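We use cookies to improve your experience. Accept | Manage settings

Household Sorting of Soft Plastics and Mixed Small Waste in the Bromach District
Student project report, Environmental Engineering

1. Background

Bromach introduced separate collection of soft plastics in November. The district has 2,817 registered households, served by two contractors, Alar and Türkmen. Both accept film, bags and snack wrappers. Neither accepts textiles, paper tissues or disposable masks, which go to residual waste. The project measured how often these items end up in the wrong stream.

2. Method

Printed questionnaires were sent to 200 households. Each was asked to keep a log of small items thrown away in the living room and kitchen, with the bin used for each. Items were entered under 3 headings: film and wrappers, hygiene products, other. Laminated wrappers were entered under the first heading regardless of foil content.

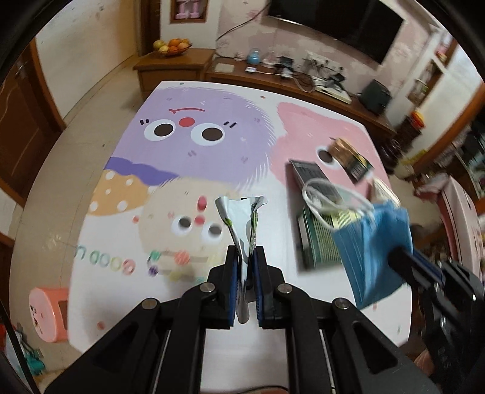 Logs were checked against the contractor's printed guide. An entry was marked as an error if the bin did not match the guide for that street. Entries with no bin given were left out of the error rate but kept in the item totals.

3. Results

Errors were most frequent under hygiene products. The Türkmen guide lists masks on its back page only, and the Alar guide does not list them by name. Wrappers were mostly sorted correctly, though several logs noted uncertainty over foil linings.

4. Limitations

Logs were self-reported. Bin weights from the Clekine transfer station were requested but arrived too late to be used.

Shares: 2 | Comments: 3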